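Workshop notebook, laundry and folding bench
April, entry by Randa Tannous
Last updated: April, 4:10 pm
3 comments | 10 shares

Second go at sorting out the flat pieces. The knits are the slow ones. Wovens from the Pimthorpe bag went through without much trouble this morning, but anything with stretch wants to roll at the edge and then the fold ends up crooked.

Tried the grey piece on its own, laid out flat with some white fabric next to it. The knit is fine and it still bulges a bit when spread. The top edge curls. There are darker smudges and specks over the middle, so I've put it down for a closer look before it goes on the Kanska shelf.

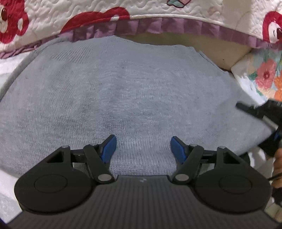
Notes on folding knits

Smooth from the centre out to the sides. Pulling at the corners makes the wave along the edge worse. Kofi folds in thirds and I fold in half twice, and we should pick one before the shelf labels get printed. Thirds fits the 37 cm shelf better.

Leave a curled edge on the inside of the first fold. Mirjana presses hers for 10 seconds with a flat hand and says that's plenty.

Specks: check under the bench lamp first. If it's lint, use the roller. If it's in the yarn, write it on the tag and leave it alone. Gilberto has the spare roller.

Still to do: white pieces, colour tags, ask Duván if the Brollmont bin is for knits only.

Comments (3)

Recent entries
Pimthorpe bag, wovens
Shelf widths and labels
Ratanaporn towels, shrinkage at 60
Bench lamp, new bulb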